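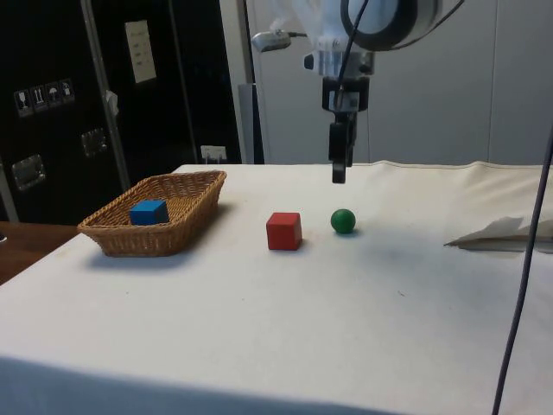

Trinidad wrote back before I had even finished my coffee that the planner is not slow, it is only asked the same question too many times. I read her message twice. At first I was a little offended, as I wrote the part that asks the questions. Then I opened the log and she was right. For one single reach the task layer had called the planner 19 times, and the goal in every call was the same to the last digit.

So the morning went to that. The reason is simple and a little embarrassing. Each time the perception node publishes a new estimate of the block, the task layer compares the time stamp with the old one, sees a difference, and throws away the plan. It never compares the position. I must have written this in March, when we were still testing with the Allden simulator, where a new time stamp always meant a new object. I changed the check so that a plan is kept if the block did not move more than a small distance. The distance is now a parameter and no longer a number hidden in the code. I also wrote a test for it, with a fake estimate that has new time and old position. It failed on the old code and passed on the new code, and this pleased me more than it should.

In the afternoon I worked on the approach pose. The gripper must come straight down over the basket, and the old pose was computed from the center of the basket and not from the block. With a wide tray this is a bad habit.

I also had a long fight with the Fliketus viewer. It draws the planned path in one coordinate frame and the collision shapes in another, if you load them in the wrong order. I spent 40 minutes looking for an error in my transform that did not exist. I wrote the correct order of loading on the first page of my notebook, so I will not lose this time again.

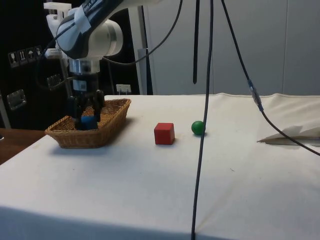

The collision model is the part I still do not trust. In the file the basket is one solid box, and a solid box tells the planner that no finger may ever go inside it. Until now we went around this by switching off the collision check for the last part of the descent. It is a trick, and I do not like to sleep with tricks in the code. With the fingers down at the blue block inside the wicker, the check should be awake and looking at the rim. I made a new model from five thin plates, one for the bottom and four for the sides, and I leaned the sides outward a little to follow the flare. The planning time went from 31 milliseconds to 70. Trinidad will complain about this, but with the repeated calls gone we can pay it. The cables are not in the model at all, and a long black one hangs in front of the green ball, so before the ball becomes a target I must add at least a simple cylinder there.

Bautista merged my first change before dinner with one comment, a request to rename the parameter. I called it "epsilon." It is now "replan_distance," and I admit it is better.

For tomorrow: run the whole sequence with the new basket model, at low speed first. Send the log to Trotham together with the old one, so they can compare. Ask Trinidad if she wants the planner to refuse a repeated goal by itself, or if this should stay on my side. I think it should stay on my side, but I want to hear it from her.

Window open, rain since six. I go to bed.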